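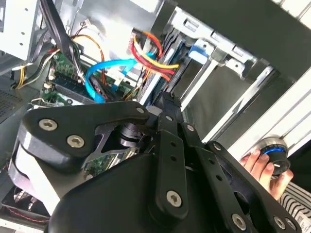
The Vivstead open day had one station worth the drive for this list: desktop teardown, two demonstrations on Thursday, late morning and again at 3 p.m. I stayed for both. Their stated goal is to get cables, memory and drives out of mixed office towers before the boards go to sorting. The hard part is the wiring. With the gripper down at the case opening, a blue SATA cable loops back on itself right beside it, and the red and yellow power wires spread out toward a drive slot. Any approach to the motherboard from that side has to deal with both. There is also still a person at the case, one hand on a black knob with a lit blue ring, so do not plan on unattended running from what was shown.

On the numbers, from the handout: the trial batch is 308 towers across 13 chassis types. The station lead gave 23 minutes as the changeover time for a new chassis type, including reteaching the approach points in Gidey. I did not time a changeover, and none was done during either demonstration.

To the points raised last week:

> We have the Flellis cell quote on hold until somebody sees teardown done on real machines. Three things we need to know. Does the tower have to be clamped? Are the drives coming out with the blue latches intact, or are they being forced? And is there any screw removal, or do they start from a case that is already open?

Clamping: the tower is laid on its side on a slatted table. I was told there is a stop strip available for lighter cases, which they leave off for full-size towers.

Latches: the lead said intact is the target and that they inspect by hand. No breakage figure was offered. I asked for one in writing.

Screws: side panels come off upstream, by hand. The cell starts from an open case. Internal screws are out of scope for this phase.
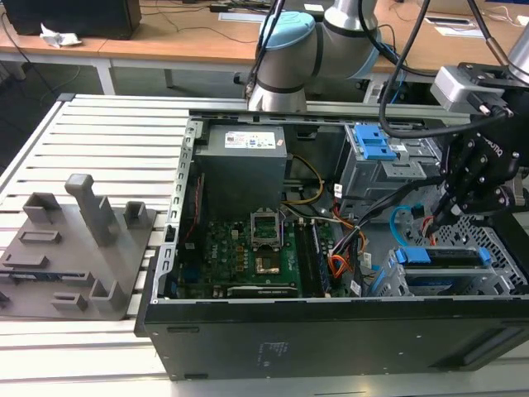

Can the cell take a chassis type it has not been taught?

It stops and waits for an operator. The case is then set aside and taught later, at the end of the batch.

My view is that the Flellis quote should stay on hold - the changeover figure works for large lots of one model, and Pomholm does not get large lots of one model. I would reopen it if Vivstead sends the breakage data. They said February. The handout is a paper copy only; I will scan it and post it to the list archive.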